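Wultine publishes first results from side-by-side gripper trial

November. For immediate release

Wultine, the small-parts handling firm, has put out the first numbers from its gripper comparison. Two finger sets, one arm, one controller, same jobs for each. Full tables to follow, short version below.

The trial pits the Favis soft-faced finger set against the Shahbazi rigid set. Both were mounted on the same Cerkard arm and run through 146 attempts apiece. Work was picking and placing inside shelves and cupboards, the sort of tight spaces customers keep asking us about. Open bench tests are easy to come by. Cupboard tests less so.

"We'd been going on supplier sheets for too long," said Mervyn Bunting, who runs the trials at Wultine. "They tell you grip force and opening width. They don't tell you what happens when you need to get a thin box out of a back corner and there's a side wall in the way."

How it was done: 14 household items, boxed and unboxed, soft and hard. Start positions drawn up beforehand and kept the same for both sets. Camera at the wrist throughout, no overhead view. Operators were given the same warm-up time before each block. A dropped item counted as a fail, even if picked up again after. So did any knock against the back panel hard enough to trip the controller's stop.
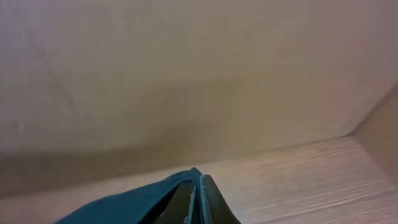

Headline result is closer than we expected. The rigid set did better on small hard items and anything that had to be lifted by a thin edge. The soft-faced set did better on bags, cloths and rounded bottles, and left fewer marks on cartons. Overall gap between the two was 6 successful picks, and we would not want anyone choosing a gripper on the strength of that alone.

Corners were the hard part for both. Of the fails in the rigid set's final block, 13 came with the item touching two walls at once. The soft set had a similar pattern but tended to slide off where the rigid one jammed. Operators said they prefered the slide, as a jam means stopping the arm and backing out by hand.

Mixed pairs, one soft finger and one rigid, are also being looked at. Early days. No figures on those in this release and we'd ask people not to quote any that may be going round.

Controller settings made more difference than planned for. Closing speed in particular. Halfway through the pilot runs we dropped it for both sets and threw away everything recorded before that point, so the published attempts are all at the slower speed. Anyone comparing with their own results should check this first. Settings are listed in the notes to the tables.

The wrist camera also gets a section. With fingers closed they take up a fair bit of the lower view, and depth is hard to judge against a plain pale wall. Two lens positions were tried. The higher one was better for seeing the fingertips, worse for clearing low shelves, and we have not settled on wich to recommend.

"People want a winner," Mr Bunting said. "I'd say tell me what's in your cupboard first."

Next round starts once the worn pads have been swapped. It will add heavier items and a drawer task, and the same operators will take part where they can.

Tables, item list and controller settings are free on request from the Wultine trials desk. Visits to see the rig can be arranged, mornings only please, after 10am.

Ends

Notes to editors
Wultine buys its test equipment at list price. Neither Favis nor Shahbazi paid for the trial or saw results ahead of this release. Both have been invited to comment and any replies will be sent out with the full tables.

Press contact: Mervyn Bunting, trials desk, Wultine.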